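This site uses cookies to keep you signed in and to count page views. Accept | Settings

Notebook – Sunday, 7:40 a.m.

Timing for the spring high school meet. Notes on the rules change and what it does to our results software. Charalambos wants this written down before the coaches' call.

The state association's new bylaw caps how many events one athlete can enter at a single meet, and it counts relays toward the cap. Last season relays were counted separately. Our entry checker still has the old logic, so it will let through athletes who are over the limit, and it won't say anything until a rival coach files a protest. We had one of those at the Queiroz invitational in March and it took most of an evening to sort out.

Pulled last year's entries from Prastard and ran them against the new wording. 58 athletes would be over. Most are sprinters who did both short relays on top of a full individual card. A few are distance kids whose coach lists them as alternates on everything.

Alternates are the real question. The bylaw says "entered," and doesn't say "competed." Read strictly, an alternate who never leaves the bench has used up a slot. Charalambos Mavromatis thinks that's a drafting slip and they meant competed. I think we have to code what it says until they put out a clarification. Left it as a switch in the config, default strict. 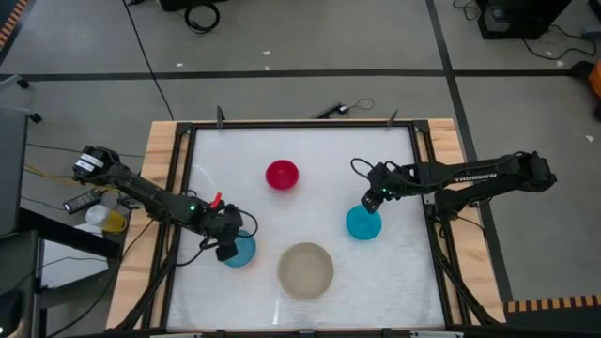
Changes made this morning:

Relay legs now go into the same tally as individual events. Tested with the old Queiroz file. Two athletes flagged there, both correct when I went through the paper cards.

Prelims and finals of the same event count once. The first version counted them as separate entries and flagged nearly every hurdler in the meet. Fixed.

Scratches before the deadline free up the slot. Scratches after the deadline do not. The deadline is read from the meet header, and Jiten leaves that field blank on export, so for Jiten files it has to be typed in by hand. Need to warn the schools that use it.

Still open:

Luma display board cuts off long team names when the flag marker is added. Cosmetic, but the announcer reads from that board. Try moving the marker in front of the name.

Combined events. Does a pentathlon count as one or as five? The bylaw is silent. Charalambos will ask on the call. I have it as one for now.

Dual-school co-op teams show up under two school codes, and the checker treats the same runner as two people. Matching on name and birth year would catch most of it – not brothers, obviously, if they're twins with the same initial. Prastard exports initials only. May have to ask for full first names on the entry form next time.

Backed up the entry database before touching any of this. Old checker is still in the archive folder if a league asks us to rerun last season under the old rule.

Next: rerun the full set with the alternates switch off and compare the lists.

Recent entries
Start gun sensor, false triggers in wind
Lane assignments after a late scratch
Photo finish clock drift
Printing bib labels from a Prastard export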